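News > Tabletop > Publishing

October
By Anong Wiriya
Reading time: 4 minutes

Hisidik confirms second printing of Drosumel with revised rulebook

Hisidik has confirmed that its cooperative board game Drosumel will return to print, following the sale of the full first run through hobby retailers and the publisher's own online shop. The second printing will carry a rewritten rulebook, corrected cards and a larger box insert. The price will not change.

Drosumel places players in charge of neighbouring river towns during a single flood season. Each round, the group draws from a shared weather deck and decides which levees to raise, which goods to move to higher ground and which districts to leave to the water. The group wins or loses together. The game was designed by Alun Bellis and supports solo play under a separate set of rules.

According to the publisher, most of the correspondence received after the first printing concerned the timing of the upstream phase. The original rulebook allowed two readings of when a breached levee releases its tokens, and groups that followed the more generous reading reported a game that was considerably easier than intended. The revised text states that tokens are released before any player may spend an action. An illustrated example of play has been added to the same page.

"The rule was always meant to work that way, and the wording let people down," Mr Bellis said in a statement released by Hisidik. "I would sooner have had it right the first time. Groups who have been playing the easier version and enjoying it are welcome to carry on, and we have included it in the back of the book as a recommended variant for families."

The rulebook has grown from 32 pages to 40, with the additional space given over to the example, a full index and a glossary of card terms. Colour has been retained throughout.
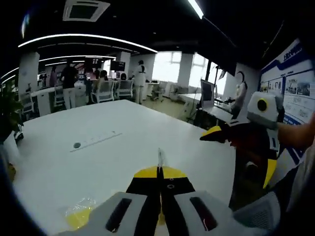 The large white table has a power strip panel set into its surface.

Component changes are modest. The district cards have been reprinted with a heavier typeface, in response to comments from players who found the originals difficult to read across a table. The four goods now carry distinct symbols as well as distinct colours, and the publisher has advised that the new design was checked with colour-blind players before it was approved. Two weather cards that were misprinted with the wrong season icon have been corrected. The total number of cards remains at 324.

Owners of the first printing will not be required to purchase the game again. Hisidik will offer an upgrade pack containing the two corrected weather cards, a sheet of goods symbols and the new rulebook. The pack will be free of charge to customers who purchased directly from the publisher, with postage payable on orders sent overseas. Other owners may request a pack through their retailer. The revised rulebook will also be made available as a free download.

The second printing also marks a change in distribution. Suwannarat, which has handled the publisher's smaller card games for several years, will take over the supply of Drosumel to shops. Retailers with outstanding back orders have been asked to confirm their quantities with Suwannarat by the end of the month. Orders that are not confirmed will be released to the general allocation.

Hisidik has also set aside 200 copies for public libraries and school games clubs, to be supplied at cost. Applications will be considered in the order in which they are received. Organizations that already hold a copy of the first printing are eligible for the upgrade pack in place of a new game.

The publisher declined to give a release date for Jandirus, the expansion announced alongside the original game. Jandirus adds a coastal map, tidal cards and a longer campaign in which damage to the towns carries over from one session to the next. Mr Bellis stated that the campaign rules remain in testing and that the final two chapters have yet to be settled. Players who have registered to test the expansion will receive updated files once those chapters are complete.

Advance orders for the second printing of Drosumel are now open through the publisher and participating retailers. Copies reserved with a deposit during the first printing will be honoured at the original price, and customers who paid such a deposit do not need to place a new order.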